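Do extended warranties ever pay?

September 30, 2019

My brother-in-law Dirceu swears by extended warranties. He buys one with everything, toaster included, and he says the peace of mind is worth it. I have my doubts, and after reading the one he got with his new desktop I have more of them.

The plan is sold by an outfit called Girance. It costs 90 dollars and runs 2 years, and the first of those years is already covered by the maker. So you pay for two and get one. The leaflet says "complete protection." The contract, all 31 pages of it, takes most of that back. Power surges are out. So is "gradual loss of performance," whatever they decide that means.

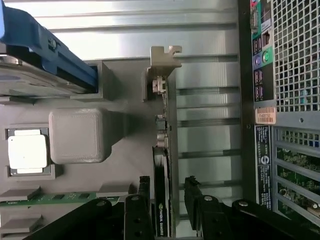 Then there is the matter of who decides. Girance picks the repair shop and Girance picks the replacement, which can be refurbished and only has to be "comparable." Comparable to what? I called and asked. The man on the phone read me the same sentence out of the contract, slower.

Dirceu says I'm being cheap, and that a big repair could run 1000 dollars. Maybe. I'd still like to see how many of those claims get paid in full, and I can't find that number anywhere on their site.

I put my own 90 dollars in a savings account. If something breaks before December I'm sure I'll hear from him.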